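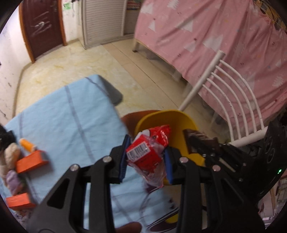

Red snack pack over the yellow bin, barcode side showing.

May 31, 2026
Snack sort, table with the blue checked cloth

Continuing the packaging notes from April. Stock is the mixed carton from Naltham, case 346. Goal is a sort order that lets us scan each pack once and not handle it again.

Yellow bin: single packs in glossy film. Gray tote: anything boxed. Bin stays on the stool side of the table.

Red packs are the awkward ones. Clear overwrap on top of the printed red film, bunched at the lower end with a loose tail. The label is on the outside face and sits at an angle, so it has to be turned square to the scanner. Film creases across the bars gave no-reads until pulled flat with a thumb. Glare off the red is worse under the ceiling light than by the window.

Weights, red packs, overwrap on: 88 g on the Juvier scale, same on the repeat. Tare checked before and after. Have not weighed one with the overwrap off. Do that before entering anything in the Flira sheet.

Shelf codes: red packs go to 331, boxed goods to 381. The old list had these swapped. Corrected on the printed copy, not yet in the sheet.

Tablecloth: the crisscross stripes are handy for lining up rows but are not a ruler. Spacing not measured. Cloth slides if the far corner is not weighted.

To do:
- reprint the labels that would not scan
- ask Ljungberg whether the overwrap is theirs or added at packing
- second bin for torn packs, currently going back in the carton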